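Van Wijk Packing Services
Work Surface Inspection, Room 247
Inspector: Lotte Peeters
Reviewed by: Femke Baert
Date: 2025-10-19

1. Tabletop level and stable under hand pressure
Pass.

2. Edges free of chips and splinters
Pass. Minor wear at the rear corner, unchanged from January.

3. Aisle clearance
Pass. Measured at 330 cm between the table and the storage racks.

4. Lighting adequate for reading labels
Pass with comment. One tube in the Ulel fixture flickers for roughly 15 seconds at start-up. Replacement requested.

5. Cartons stored flat, away from table edges
Pass. Staff are reminded that cartons must not be stood on end during breaks.

6. Surface clean and free of residue
Fail. Small dark specks and marks are scattered across the off-white top. The surface must be wiped with the approved cleaner and inspected again before fragile goods are packed on it.
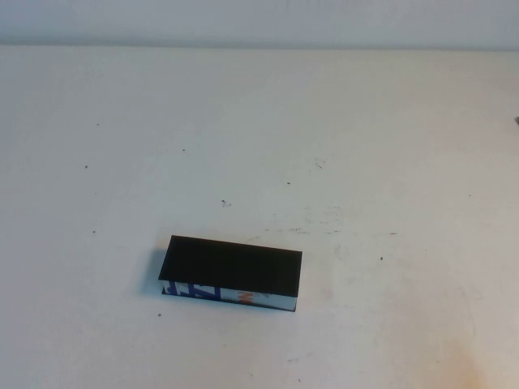
Marks that remain after two cleanings are to be entered in the Murkavness maintenance log as permanent. Abrasive pads are not permitted on this surface.

7. Cleaning supplies present and labeled
Pass. Spray bottle refilled and dated.

Corrective actions: item 6, shift lead; item 4, building services.
Follow-up inspection: L. Peeters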